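Última actualización: febrero
Imprimir | Enviar por correo electrónico

4.3. La cama como superficie de trabajo

Buena parte de la literatura sobre el orden doméstico en habitaciones pequeñas da por hecho que la cama es el lugar natural para doblar la ropa. Es ancha, queda a una altura cómoda y, una vez hecha, ofrece un plano continuo que casi ninguna mesa del mismo cuarto puede igualar. El argumento, que Mahawong formuló a propósito de los dormitorios de Klinhom y que después se ha repetido sin demasiado examen, sostiene además que quien dobla sobre la cama se obliga a terminar antes de acostarse. Nuestros datos no permiten afirmar tanto. En los 30 dormitorios visitados la cama servía para doblar, desde luego, pero servía también para dejar el bolso, las compras a medio guardar y lo que no tenía sitio en otra parte. La ropa compite allí con bultos que no son ropa, y a veces pierde.

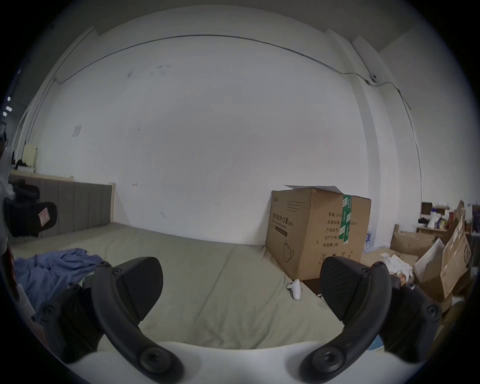

Siu-ming Chung
Investigadora principal, Proyecto Sarkness sobre vivienda compacta

Conviene detenerse en esa competencia. Una prenda azul arrugada ocupa poco; una caja grande de mascarillas, con un paquete de botellas de agua detrás, define qué parte del cuarto queda utilizable y cuál no. Los cuestionarios al uso preguntan por la «superficie disponible» y reciben como respuesta las medidas del colchón. Es un dato fácil de obtener y de escaso valor. Preferimos hablar de superficie practicable, es decir, la que una persona puede usar sin mover antes otra cosa. Reconocemos que el término tiene sus problemas: lo practicable cambia de un momento a otro y depende de cuánta paciencia tenga quien dobla.

El segundo supuesto que nos parece dudoso es el del cabecero. En el manual de Flotov se recomienda trabajar de cara a él, con las pilas apoyadas en el tapizado para que no se venzan. La recomendación suena razonable hasta que se considera la disposición real de los muebles. Cuando la cama está arrimada al rincón, uno de sus lados queda contra la pared y la persona tiene que estirarse por encima del colchón o subirse a él. Cualquiera de las dos posturas arruga la sábana que debía servir de plano.

Figura 7. Cama con sábana ajustable verde salvia, arrimada al rincón. El cabecero gris, acanalado en vertical, recorre el lado largo. 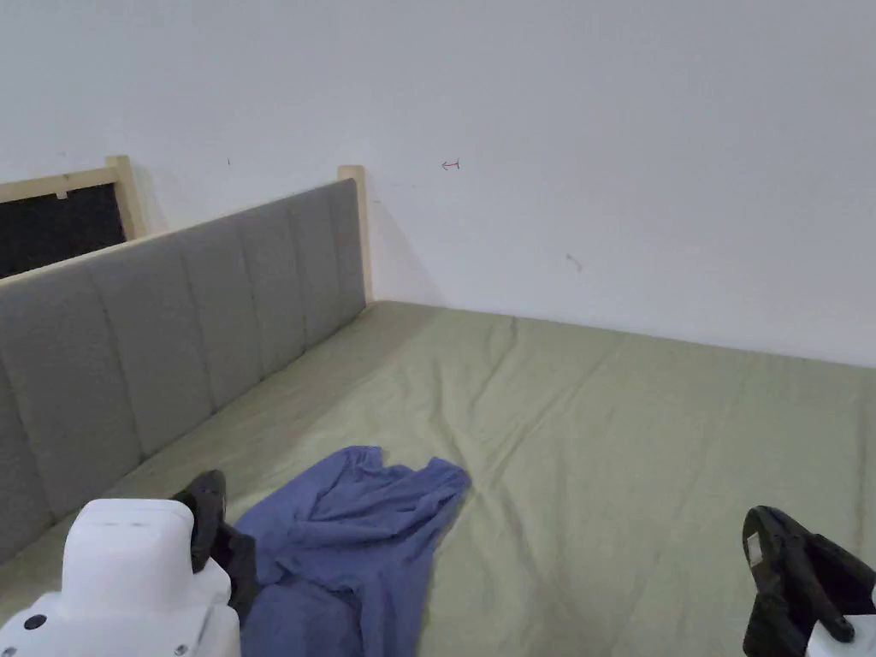
Según Tracey Ashworth, que revisó un borrador de este apartado, exageramos la dificultad: en los cuartos de Wolham la gente dobla de pie, deja cada pieza en el borde más próximo y ni se acerca al rincón, de modo que la pared no estorba a nadie. También nos objetó que hablar de arrugas en una sábana es hilar muy fino. Aceptamos la primera observación a medias. Si el rincón no se usa, la ventaja que se atribuye a la anchura de la cama desaparece, y con ella la mitad del argumento original. Sobre las arrugas no cedemos — un plano blando e irregular deforma las pilas bajas, y quien haya intentado apilar toallas finas sobre un colchón lo sabe.

Meesuk y Sitthichai ofrecen una salida intermedia. Proponen reservar a lo doblado una franja junto al cabecero y dejar el resto para lo pendiente. La idea tiene a su favor que no exige comprar nada. Tiene en contra que sus autores la probaron en sesiones de 60 minutos, con participantes avisados y cuartos recogidos de antemano, condiciones en las que probablemente habría funcionado cualquier otra regla.

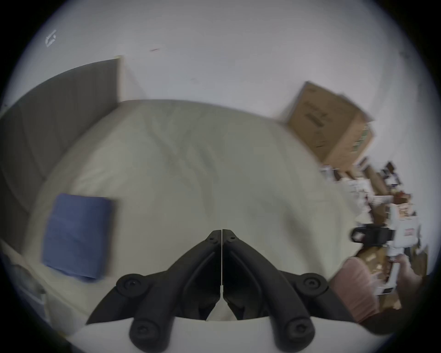
Tampoco aclaran qué ocurre cuando la franja se llena. En sus tablas toda pieza doblada pasa al armario sin demora, como si el armario tuviera siempre hueco y estuviera siempre a mano. Nosotros encontramos pilas que pasaban la noche en una silla y volvían a la cama por la mañana. Contarlas dos veces, una como ropa guardada y otra como ropa por guardar, infla los resultados, y sospechamos que algo de eso hay en las cifras de Klinhom.

Queda la cuestión de la ropa de cama, que los estudios citados tratan como simple fondo. Un edredón extendido modifica el plano tanto como un bulto: añade pliegues propios, cede bajo el peso y esconde lo pequeño. Complica además la codificación. En la figura 10 una tela azul oscuro, doblada en un rectángulo más o menos regular, monta sobre el borde inferior del edredón blanco, y a su derecha se extiende una sábana de un azul más claro.

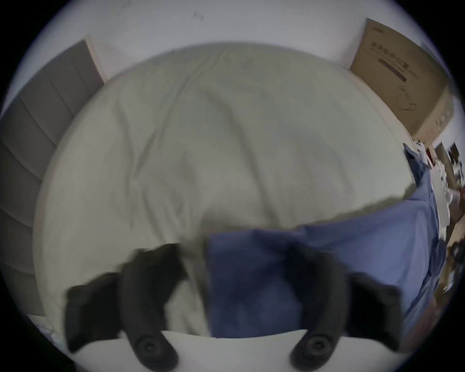

La clasificación de los tejidos nos dio más trabajo del previsto. Dos codificadores que trabajaron por separado discreparon con frecuencia sobre qué era prenda, qué era toalla y qué formaba parte de la cama, y el desacuerdo creció al coincidir los colores. Azul sobre azul, como la pieza doblada junto a la sábana, el contorno deja de ser un criterio fiable y hay que recurrir al grosor o al tipo de pliegue, que tampoco resuelven gran cosa. Optamos por una categoría de «textil sin asignar», poco elegante, y la mantuvimos en todos los recuentos. Los trabajos anteriores carecen de una casilla parecida; no sabemos si sus autores nunca dudaron o si repartieron las dudas entre las demás. Mientras no se publiquen las hojas de codificación, las comparaciones del apartado 4.4 deben leerse con esa reserva.

Contacto: Proyecto Sarkness | © Proyecto Sarkness. Todos los derechos reservados | Volver arriba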